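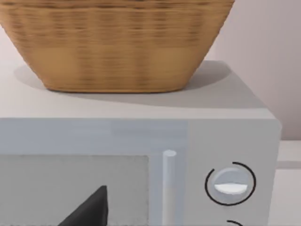 전자레인지 위에 올려 둔 바구니

## CRISPR 스크리닝 분과 회의록 (6월)

**장소:** 세미나실 옆 작은 회의실
**시작:** 오후 2시
**진행:** Sieglinde Pfeiffer
**참석:** 스크리닝팀, 정보분석팀, 세포배양 담당, Randanetti 측 연락 담당(화상)
**불참:** 통계 자문(사전 의견서로 갈음)

### 1. 지난 회의록 확인

지난 회의록의 "스크리닝이 성공적으로 완료됨"이라는 문장에 이의가 있었음. Pfeiffer는 라이브러리 도입과 약물 처리, 시퀀싱이 끝난 것은 맞지만 성공 여부를 판단할 자료는 그때 없었다고 지적함. "실험 단계가 종료됨"으로 고쳐 승인함.

### 2. Rato 과제 1차 결과 보고

정보분석팀이 Ots로 돌린 결과를 발표함. 약물 처리군에서 가이드 RNA가 유의하게 줄거나 늘어난 유전자는 1,684개이며, 두 반복 실험에서 방향이 일치하고 가이드 다수가 같은 경향을 보인 것은 131개임.

스크리닝팀은 이 목록에 알려진 수송체와 DNA 수선 유전자가 포함된 점을 들어 신뢰할 만하다고 봄. 이에 대한 의견은 다음과 같음.

- 알려진 유전자가 나왔다는 것은 양성 대조가 작동했다는 뜻이지 나머지 목록까지 보증하지는 않음. 기대했으나 나오지 않은 유전자의 목록도 같이 봐야 한다는 요구가 있었음. 발표 자료에는 없었음.
- 첫 목록에서 둘째 목록으로 줄어드는 폭이 너무 큼. 반복 간 상관계수를 물었으나 정규화 이후 값만 제시됨. 정규화 이전 값은 다음 회의에 제출하기로 함.
- 약물 농도가 두 반복에서 같았는지 질문이 나옴. 배양 담당은 같은 농도로 맞췄으나 스톡은 새로 녹였다고 답함. 생존 곡선을 다시 그렸는지에 대해서는 확인해 보겠다고 함.

Pfeiffer는 경로 분석 그림을 지금 단계에서 외부에 보내지 말 것을 요청함. 유전자가 이 정도로 많으면 어떤 경로든 하나쯤은 걸리기 마련이라는 이유였음. 스크리닝팀은 동의하지 않았으나 보류에는 응함.

### 3. 복제수 증폭 영역의 영향

통계 자문의 의견서를 읽음. 요지는 목록의 거의 30퍼센트가 이 세포주에서 증폭된 것으로 알려진 염색체 구간에 몰려 있다는 것임. 이런 구간은 Cas9이 여러 군데를 자르면서 유전자 기능과 무관하게 세포가 줄어들 수 있음.

정보분석팀은 Ots의 보정 옵션을 켰다고 설명함. 다만 그 옵션은 공개된 세포주 자료를 참조하며, 우리가 쓰는 계대의 복제수를 직접 잰 적은 없음. 같은 이름의 세포주라도 오래 키우면 달라지는데 공개 자료로 보정했다고 안심하는 것은 곤란하다는 의견이 나왔고, 반론은 없었음.

처리군과 비처리군을 비교하면 이 효과가 상쇄된다는 주장도 있었음. Pfeiffer는 약물 자체가 DNA 손상을 일으키는 계열이므로 상쇄를 전제할 수 없다고 답함. 결론 없이 다음으로 넘어감.

**결정:** 현재 계대의 저심도 전장 시퀀싱을 먼저 진행함. 비용은 Rato 과제 예비비에서 씀.

### 4. 시퀀싱 외주 건

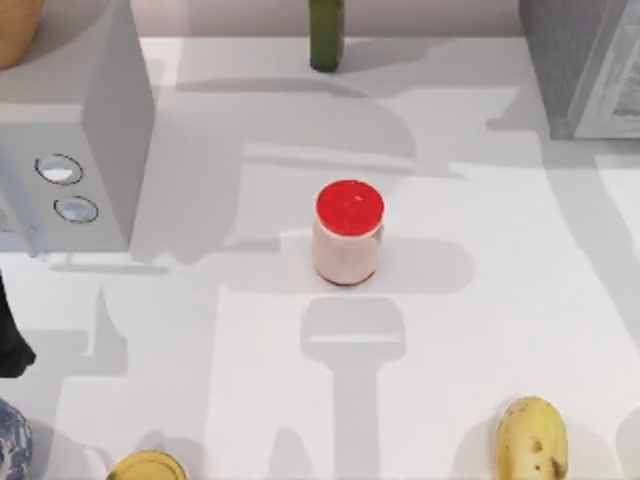

탁자 위의 빨간 뚜껑 용기

Plernel에서 온 품질 보고서를 검토함. 전체 판독 수는 계약 조건을 충족하나, 비처리군 한 시료에서 가이드 분포가 눈에 띄게 치우쳐 있음. Plernel은 "허용 범위 내"라고 회신했는데 그 범위가 무엇인지는 적혀 있지 않음.

가능한 원인으로 PCR 과증폭, 초기 세포 수 부족, 시료 간 혼입이 거론됨. 세포 수 부족이라면 외주사 문제가 아니고 우리 문제라는 발언이 있었음. 배양 기록에는 수확량이 적혀 있으나 유전체 DNA를 얼마나 PCR에 넣었는지는 빠져 있음. 지난해에도 같은 항목이 빠져 지적된 바 있음.

**결정:** 남은 유전체 DNA로 해당 시료의 PCR만 다시 하여 재의뢰함. Plernel에는 판정 기준을 문서로 요청함. 답이 오기 전에는 추가 발주를 하지 않음.

### 5. 검증 대상 선정

스크리닝팀은 후보 5개를 개별 녹아웃으로 검증하자고 제안함. 선정 기준을 묻자 순위와 문헌상의 흥미를 함께 고려했다고 함. 순위만으로 고르면 두 개가 빠진다는 점이 질의 과정에서 확인됨.

Randanetti 측은 일정상 검증을 바로 시작하기를 희망함. 공동 연구 계약의 중간 보고가 걸려 있다는 설명이었음. Pfeiffer는 보고 일정이 후보의 타당성을 높여 주지는 않는다고 말하고, 다음 조건을 붙여 승인함.

1. 효과가 없을 것으로 예상되는 유전자를 같은 수만큼 넣을 것
2. 스크리닝에 쓰지 않은 새 가이드를 쓸 것
3. 증폭 구간에 속한 후보는 녹아웃 대신 CRISPRi로 확인할 것
4. 세포 수를 재는 사람에게 시료 이름을 가릴 것

마지막 조건에 대해 인력이 부족하다는 항의가 있었음. 튜브 번호를 바꾸는 일은 옆 팀에 부탁하기로 함.

### 6. 기타

- Ots 새 버전에서 기본 유의 기준이 바뀐 것으로 보인다는 보고가 있었음. 버전을 고정하고, 이번 분석에 쓴 설정 파일을 공유 폴더에 올리기로 함.
- 발표 슬라이드의 화산 그림에서 축 범위가 시료마다 달랐음. 통일해서 다시 제출할 것.
- 초저온 냉동고 안의 라이브러리 분주분은 목록과 위치가 맞지 않음. 배양 담당이 정리함.

### 할 일

| 내용 | 담당 | 기한 |
|---|---|---|
| 정규화 이전 상관계수와 누락된 양성 대조 목록 제출 | 정보분석팀 | 다음 회의 전 |
| 저심도 전장 시퀀싱 시료 준비 | 세포배양 담당 | 6월 중 |
| PCR 재실험, 투입량 기록 | 스크리닝팀 | 6월 중 |
| Plernel에 판정 기준 요청 | Pfeiffer | 즉시 |
| 대조 유전자 선정안 | 스크리닝팀 | 다음 회의 전 |

폐회 오후 4시. 다음 회의 일시는 재의뢰 결과가 도착하면 공지함.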